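Wed 24 August

Collection notes, desk and bin tasks

Target for this block is 300 good episodes across the two tasks, towards the 2000 we said in May we would want before retraining. Everything is being logged under Marras, with the task name first and then the object name. Please don't put spaces in the object names. The loader splits on them and I spent most of an hour this morning fixing last week's folders.

Calibration done before starting. Head camera exposure is fixed, same value as last time. I left auto white balance off. The Lidex gloves needed a second pass on the thumb, the right one more than the left. After that the thumb followed properly through the full range.

Task A, jar on the desk

Approach from the near side, hand upright, fingers together, thumb out. Stop short of the jar, pause, then close. I want the pause in every episode. The last model used to start closing while the arm was still travelling and would knock things over, and the old recordings show operators doing exactly the same, so it learned it from us.

The jar is white on a white desk, and the lower part hardly shows against the top. The red lid is what the detector holds on to. I thought about putting a dark mat down and decided against it, as the hard case is worth having. Start positions are to be spread over the desk, including close to the edge by the floor. Vary the wrist height as well. Too many of the early ones start from the same height, and you can see it as a tight clump when the start poses are plotted.

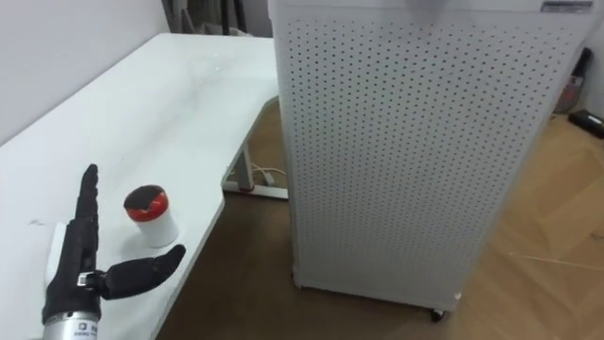
Running totals, task A

Recorded: 70
Kept: 52
Thrown out: 18

Most of the thrown-out ones are late triggers, where the recording starts after the arm has begun moving. A few are dropped frames on the wrist stream. Three were my own fault, I closed before the pause. I haven't trimmed any of the kept ones. If the start looks long, leave it, the Prandby script cuts idle time by itself and it does it the same way every time.

Note for whoever labels: "reach" ends when the hand stops, and "grasp" begins at first finger movement. The pause belongs to neither. Label it "hold". Last time we had three different habits for this and the segment boundaries were no use to anyone.

Task B, bag to bin

This one is slower. A clear bag does not give the depth camera much to work with and the point cloud has holes in it where the plastic is. The colour stream is fine. Blue contents help a lot, at least the model can tell there is something there. The instruction text is "put the bag in the bin", and I would like four or five rewordings of it before the end of the block. Put them in the shared sheet, not in the episode notes.

Bag starts on top of the drawer cabinet, towards the front. The gripper takes it there, lifts clear of the edge, moves across and lets go over the bin. Watch the drawer knob. If the bag hangs low it can catch on the way past, and the arm will carry on pulling. If it does catch, stop and mark the episode as a failure, but keep it. We are short of failures.
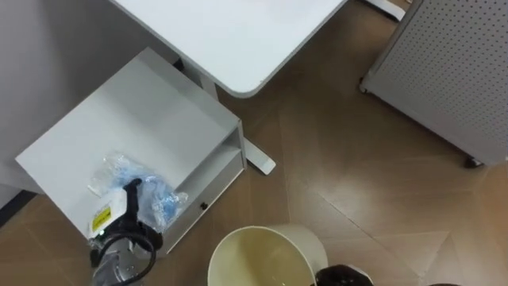
Grip force is on the low setting for all of these. On the middle setting the plastic bunches up between the fingers and then sticks when they open, so the release is late and the label comes out wrong. Low is enough for a bag this light.

Bin position should change every ten episodes, by a hand's width or so. Write the change down in the Erby log when you make it. I forgot twice and had to work it out from the video afterwards.

To do

Finish task B at the low grip setting
Check clock offset between head and wrist streams, it was drifting before lunch
Plot start poses for A again with the new ones in
Ask for a second disk, the current one will not last the block
Move the old jar episodes out of the training folder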